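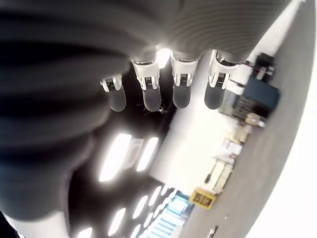
Who has to sign off before a robot goes back to work after a change of hand? Two people, the one who made the change and one who didn't touch it.

That was the first thing on the list on October 28, 2021, and we spent most of the meeting on it. Present were Nayara Bragança, Huguette Lebrun, Edileuza Fontes and me (Emerson Sampaio, taking notes again). Thaís Bezerra sent her comments ahead, and I read them out.

Huguette wanted the second signature only for the Londel cell. Nayara said no, same rule everywhere, or people will forget which cell they're in. We went back and forth a while and Nayara's version passed. I'm happy with it - the sheet is one page and it takes a couple of minutes.

Next, grip force. Edileuza has rewritten section 2 of the Gallness handbook so the limit gets checked after every pad change and again at 500 hours. Thaís asked in writing who keeps the hours. We agreed it goes in the cell log, by hand for now, and I'll stop keeping my own spreadsheet (sorry, everybody).

Slow speed for teaching stays as it was in June. Huguette asked whether a person can stand inside the fence during teaching if they're holding the enable switch. Yes, but only that person, and the gate key stays in their pocket. Edileuza will put that in plain words, because I read the old paragraph twice and still got it wrong!

Form 352 is retired. Please recycle any copies you have left at Vandinholm.

To do: Edileuza sends the new section 2 to all of us. Nayara prints the sign-off sheets. I ask Pacheco about the training room.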